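染坊工作本
2018年7月27日
记录：Youssra Lamrani
在场：Radwa Tawfik，Yiğit Değirmenci（下午到）
项目：Tramia 第一批样布，靛蓝部分

接昨天。昨晚睡前两口缸都盖着毯子，甲缸放在炉子旁边，乙缸靠门。早上开门时室温22度，比预想的低，夜里应该下过雨，院子的石板还是深色的。

先看缸，没搅。

甲缸：表面有一层铜色的膜，带一点紫，中间聚着一小团蓝沫。用勺背把膜推开，下面的液是黄绿色，偏黄，透，能看见勺柄没进去的那一段。气味正常，有点像煮过头的水果加湿石灰。试纸颜色落在该落的位置，偏碱但不过分。

乙缸：膜很薄，推开以后液是绿的，带蓝，浑。试纸比甲缸浅。和昨天下午最后一次看的时候几乎一样，等于一夜没怎么动。

乙缸的问题我昨天写的是“还原不够，补果糖”。今天改主意了，觉得先补石灰。前天我们往里补过一次果糖，没有补石灰，之后试纸就一直在往下走。糖分解以后液会变酸，碱跟不上，靛就停在那里。再补糖只会更酸。Radwa不太同意，她认为是温度，乙缸靠门，门缝漏风，夜里凉得快。两种说法不冲突，今天就都处理，只是这样一来也分不清到底是哪一个起的作用。她说分不清也没关系，先让缸活过来。我在这里记一笔：下次再遇到，先只加温，隔半天再看要不要补碱。

处理乙缸：
把缸挪到炉子另一侧，和甲缸对称。水浴慢慢升。熟石灰用温水调成稀浆，过一遍细筛，沿着缸壁倒进去，搅的时候只贴着一个方向转，棍子不出水面，不打气泡。搅完盖上，不看。

盖上以后Radwa去磨剩下的靛块，我称布。

布：
全部是Nusotton的平纹棉，本白，没有退过浆的那一种。上次我们直接拿来浸，结果有几块出现了浅色的圆斑，后来看是浆没有去干净。这次提前煮练，纯碱加一点中性皂，小火煮到水变成茶色，换水再煮，直到水基本清。晾干后称，合计879克。这个数是干布，称的时候布在屋里放过一夜，潮气不好说，后面算靛的用量都按这个数来，不再改。

煮练时用的皂是Sellura，块状，刨成丝。用之前我担心它里面加了油脂，会在布上留膜，拿一小条布做了滴水试验：一滴水下去立刻散开，没有停成珠子。可以用。包装上没有写配方，Souad Salem说她以前在羊毛上用过，没有问题，羊毛和棉不是一回事，所以还是自己试了。

锅是Bolger的大不锈钢锅，锅底有一圈以前烧茜草留下的褐色，刷不掉，不影响。提手那边的铆钉松了，端满水的时候会响，下次装半锅。

布的编号用线缝在角上，不用笔。笔写的标记前几次都在碱液里掉了。缝线用涤纶，不上靛，染完还是白的，好认。缝法：短针横着算个位，长针竖着算十位。Yiğit说看起来像摩斯码。编号表夹在本子最后一页，不要拿走，上次有人拿去抄，放进围裙口袋里洗了。

甲缸开染。

浸之前温度42度，稍微偏高，我把水浴的火关了，让它自己往下掉一点再下布。用勺把铜色的膜和蓝沫撇到旁边的小碗里，染完再放回去。沉淀在缸底有一层，很松，石灰和没还原的靛都在里面，布绝对不能碰到，碰到就是一块一块的深点，洗不匀。所以在缸里挂了铁丝网兜，网兜底离沉淀还有一拳。

布先在温水里浸透，挤到不滴，再下缸。下缸时贴着缸壁滑进去，手一直在液面以下，慢慢把布展开，把褶子里藏的气赶出来。赶气这一步不要急。Radwa的手比我稳，她做出来的几块边角都匀，我做的第一块在折叠的地方有一道浅线，像指甲划过。那一道是我展布时提出了水面，提了一下又放下去，那一下已经氧化了。

出缸也一样，在液面以下把布收成一把，挤干，再出来。不让它哗啦啦往下滴，滴回去的液带气，缸会累。

出缸的颜色：先是黄绿，很亮，像没熟的李子。风一过，从布边开始往里变，先变成一种脏脏的绿，再变成蓝。挂绳上要翻面，夹子要换位置，不换的话夹子下面是浅的。今天风不大，院子里湿，氧化比前几天慢，等到完全不见绿才下第二次。

关于浸几次。我们原来定的是浅、中、深三档，每档靠浸的次数来分，每次浸的时间一样，都短。以前我习惯浸一次、泡很久，觉得泡久了颜色会深。后来对比过，久泡的颜色看起来深，一搓就掉一层，都浮在表面。短浸多次的颜色扎得住。现在全部改成短浸多次，深档的布中间隔一夜再继续，缸也歇一歇。

浅档今天做完了。中档做到一半，后面的留着，缸已经开始发绿，不勉强。

中间看了一次乙缸。盖子掀开一角，膜起来了，颜色还没有转，液从蓝绿变成了绿。方向是对的。没有搅，盖回去。Radwa想再加一点石灰，我拦住了，她嘀咕了一句就去洗碗了。记在这里，省得到时候忘了是谁拦的：是我。

午饭后写信给Essam Bouazza，问靛块的事。这一批靛磨出来的粉比上一批发灰，沉得快，用手指捻有沙的感觉。我怀疑掺了土，或者是制靛时石灰放多了没有漂干净。靛本身含量多少我们这里测不了，只能用老办法：同样重量的两份粉，各起一小瓶母液，同样的糖和石灰，同样的水温，还原以后各浸一条布，看深浅。上一批还剩一点底子，够做一瓶。小瓶贴了胶带，写“旧”和“新”，放在窗台上，明天看。

Essam回得很快，说新的一批是另外一户人家做的，那家的池子是今年新砌的，池壁可能还在掉灰。他说不会是故意掺的。我相信，不过用量要调。如果新靛弱，深档就得多加，成本表也要重做，成本表在Souad那里。

磨靛的方法顺便改了一下。以前干磨，粉飞得到处都是，窗帘下半截现在还是蓝的。现在先用一点热水泡着，和几颗洗干净的圆石子一起放进罐子里摇，摇到听不见颗粒打在玻璃上的声音。摇完静置，看底下有没有粗渣，有就再摇。Radwa说摇罐子的时候可以想别的事情，她今天把下个月的课表想完了。

果糖的替代品：Yiğit下午带来一袋熟过头的香蕉和几个梨，都开始出水了，他说扔掉可惜。熟水果煮汁可以代替果糖，我们以前用过梨皮，起缸慢一些，但是很稳。煮的时候连皮，水盖过，煮到烂，滤两遍，渣子挤干。滤不干净的话渣会浮在缸面上，第三天开始发酵，气味很难受，还会粘在布上。今天煮了一锅，滤好放凉，装瓶进冰箱，等乙缸稳定了再决定用不用。不要现在往乙缸里加，情况已经够乱了。瓶子上写了“染料用，勿饮”，颜色确实很像梨汁。

扎染小样：
Yiğit想试米糊防染，不在Tramia的计划里，用的是裁下来的布头，没有算进总重。米糊配方是糯米粉和细米糠，蒸熟，揉进一点盐和石灰水。他蒸的时间不够，中间还是白芯，刮到布上一干就裂。裂纹进了靛，出来是细细的蓝丝，像冰面。他自己很喜欢，我也觉得好看，可是这个做不出第二块一样的。如果要用在样布册里，必须能重复。让他下次蒸透再比一次，裂的和不裂的都留样。

刮糊用的是一块旧的塑料卡片，比木刮板好用，边上有弹性。纸版刷过桐油，泡了水以后四角翘，要压一夜。

漂洗和后处理：

这一段前面几次写得太简单，Souad接手的时候看不懂，今天写细一点。

布完全氧化以后，不马上下水。挂在阴处，至少等到摸上去是凉而不湿。浅档今天就停在这一步，还挂着，明天洗。下面写的是上一轮留下来的深档，已经挂了好几天。

先用冷水冲浮色。第一遍水很蓝，看着吓人，都是没有扎住的靛和石灰粉。不搓，只提放。换水，到水变成淡淡的灰蓝，再过一次醋水。醋水是为了中和碱，手指蘸着尝不出酸的程度就够，醋多了布会发硬。泡的时候翻两次，让每一层都碰到水。醋水之后再过清水，最后才是皂洗。皂洗用热水，Sellura的皂丝先化开，不要直接撒，撒下去化不开的小片会贴在布上，留下浅印子。

小块在盆里做就行。整幅的布在盆里转不开，叠着洗，褶子里的碱出不来，干了以后有白霜。整幅的都到浴室的浴缸里洗，水面宽，布能摊平，换水也快。用完当场冲缸，靛在水线那里停久了会留一圈。 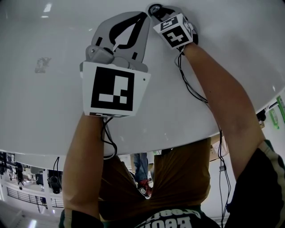
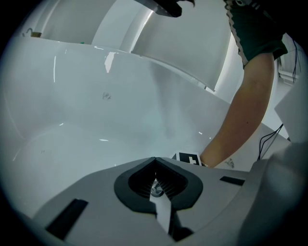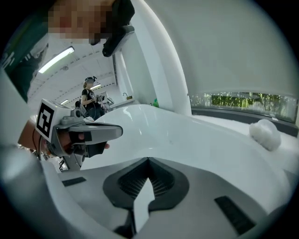 晾的时候布边对布边搭在绳上，不要对折夹。湿布自己很重，夹子的地方会拉出一个尖角，熨也熨不平。深档那几块晾在楼上走廊，避光。颜色和湿的时候相比浅了一档还多，这一点每次都忘，每次都在湿的时候觉得过深。以后判断深浅一律看干布，湿布不算。

摩擦牢度用白棉布包手指，来回擦，力气尽量一样。上一轮深档：干擦有很淡的蓝印，湿擦明显。比上上轮久泡的好。上上轮那块湿擦以后白布几乎变成了浅蓝。两块擦过的白布都贴在本子后面，用别针别着，别用胶水，胶水会黄。

豆浆处理还没有试。Souad一直说布先过豆浆再染，颜色会更实。我的顾虑是夏天豆浆容易坏，布没干透就有味。要做就挑连着几天太阳的时候做。先记着。

傍晚再看缸。

甲缸：撇出来的膜和蓝沫都放回去了，温度掉到手伸进去只觉得温。补了少量果糖和一点石灰，比例照旧，搅成漩涡，最后棍子反方向轻轻一停，让蓝沫聚到中间。沫很快就聚起来，颜色深，泡细，还好。盖毯子。

乙缸：终于转了。液是黄绿，还有一点浑，膜是铜色。试纸和早上的甲缸差不多。拿一条布头试浸，出缸是绿的，在空气里变成中等的蓝，不算匀，但是已经是能用的颜色。Radwa说是温度，我说是石灰。本子上写：原因不明，两项同时做的。

试浸的布头别在这一页的右上角。

几件零碎：
手套破了一副，左手食指。新的在架子下层，尺码偏小，Yiğit戴不进去，要买大一号的。
石灰桶的盖子没有盖严，表面结了一层硬壳，壳敲掉，下面的还能用。开过的石灰会慢慢变成碳酸钙，没有劲，如果下回加了石灰试纸不动，先怀疑桶里的石灰。
温度计和昨天一样，两支读数不一致，现在只用玻璃的那支，电子的那支收起来了。
地漏堵了一次，是线头。洗之前把布边的散线剪掉。
绳子要换。旧绳上有前几次的茜草红，浅档的布背面沾到了一点，洗掉了，湿的时候才看得见。

跟Souad通过电话。样布册的页数还没有定，她想每一档颜色旁边都写上浸的次数，我觉得可以，不过得注明是哪口缸、第几天。同样浸几次，新缸和老缸出来的颜色差很多，只写次数别人照着做会失望。她问能不能再加一栏水质。我们用的是井水，偏硬，煮水的壶底总有一层白。硬水对石灰缸影响不大，对皂洗有影响，皂渣会附在布上，看起来发灰。上一轮有一块中档发灰，可能就是这个。明天皂洗的最后一遍改用接的雨水，对比一下，桶里现在有半桶，先用布滤过。

明天：
早上先看窗台上“旧”“新”两瓶，同时浸，同时出。
甲缸继续中档剩下的几块，深档开第一轮。
乙缸不下正式的布，再试一条布头，看匀不匀。
浅档漂洗，醋水，皂洗。
把编号表誊一份给Souad，原件留在本子里。
Radwa上午要去接人，挤布得等她回来，或者叫Yiğit早点到。

补：关灯前又去看了一眼乙缸，掀开毯子一角，膜完整，没有动它。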